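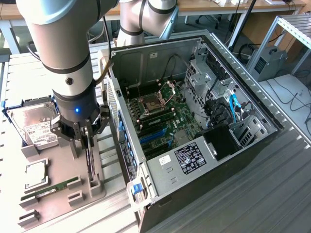

Robotic arm next to an open desktop PC.

Tinmont held at home by Pimadora

Tinmont Women drew 2-2 with Pimadora in their last home match of February, a result that leaves them level on points with Hutavari but behind on goal difference. The attendance was 384, the best of the season so far for a league game.

Pimadora had the better of the first half. They played with a back three and pushed both wing-backs high, and for long spells Tinmont could not get out down either side. The first goal came from a corner on the left. Wanda Szabo came for the cross and got a hand to it, but the ball dropped at the far post and was forced in from close range. There were appeals for a foul on the goalkeeper. The referee was well placed and gave the goal straight away.

The second was a poor one to concede. A free kick in midfield was taken short, the pass back was underhit, and Pimadora's centre forward ran clear and finished low to Szabo's right. At that stage Tinmont had not had a shot on target and the home end was very quiet.

Sheyla Sánchez changed the shape at half-time, moving to a back four and bringing on an extra midfielder. It made a difference at once. Tinmont won the ball higher up the pitch and Pimadora's wing-backs had to stay at home. The first goal came from a throw-in on the Mercado side, flicked on at the near post and headed in. The equaliser was a penalty, given for handball after a shot from the edge of the area. Pimadora's players complained that the arm was down by the side. From the terrace it looked like the sort that is given some weeks and waved away in others.

Both sides could have won it after that. Tinmont hit the bar from a free kick, and Szabo made the save of the match in stoppage time, going down to her left to push a shot round the post with a crowd of players in front of her.

Speaking afterwards, Sánchez was pleased with the second half but not with how the game had started.

"We gave them the ball and we gave them the space, and then we were surprised when they used it," she said. "The players sorted it out between them in the dressing room before I had said very much. I would like us to start a match the way we finished this one."

She confirmed that the back four would be kept for the trip to Hutavari.

Szabo took the blame for the first goal. "If I come for it I have to get it away from goal," she said. "I got fingertips on it and that isn't enough. I felt better about the save at the end but I would have swapped it for a clean sheet."

The Hutavari match

The away game at Hutavari has been moved to a 6pm kick-off at the request of the home club, whose ground is being used by their under-18 side earlier in the day. Tickets are pay on the gate only, cash or card. There is no segregation and away supporters usually stand behind the goal at the car park end.

The supporters' coach will leave from the main gate at 2pm. Seats should be booked through the club shop in the usual way. The coach will come back as soon as everyone is on board after the final whistle, so please do not stay on in the clubhouse if you are travelling with it. Those going by car should note that the car park at Hutavari is small and fills early. Parking on the lane outside is not allowed on match days, and a number of Tinmont cars were ticketed there last season.

Hutavari have lost only once at home. They are a direct side with a good long throw, and they won the corresponding fixture last year with a goal from exactly that. Tinmont won the return, although it was a scrappy match on a heavy pitch and neither side played much football. With the two clubs level on points, whoever wins will go into the spring break in the top half of the table. A draw would keep Hutavari ahead.

Team news

Tinmont's regular left back missed the Pimadora match with a tight hamstring and is expected to train this week. No decision will be made on her until the day before the game. The midfielder who went off late on had cramp and should be fine. One player is a booking away from a suspension, and the count is not wiped until the end of March.

The reserves had no match, as their opponents could not raise a side. The league has awarded the points to Tinmont. A friendly behind closed doors was arranged in its place and several players who have been short of minutes got a full game.

Cup tie

The county cup quarter-final will be played at home, under the lights. The date depends on a replay in the other half of the draw and will be put on the club website as soon as it is fixed. Season tickets are not valid for cup games, but holders will be able to buy at the reduced price until the day before the match.

The club hopes to get a crowd of 1,000 for the tie, which would be a record for the women's team at this ground. The Mercado side will be opened along its full length, including the section beyond the dugouts that is normally roped off. Local schools have been sent vouchers for free entry for pupils coming with a paying adult. Spare vouchers can be collected from the shop on match days.

Programmes

Copies of the Pimadora programme are still on sale in the shop. The line-ups on the back page had two of the visitors' substitutes the wrong way round, for which we apologise to both players. The programme for the cup tie will be a larger issue with a feature on earlier cup runs. Anyone with photographs or old team sheets they are willing to lend should hand them in at the shop in an envelope with their name on it, and they will be copied and given back.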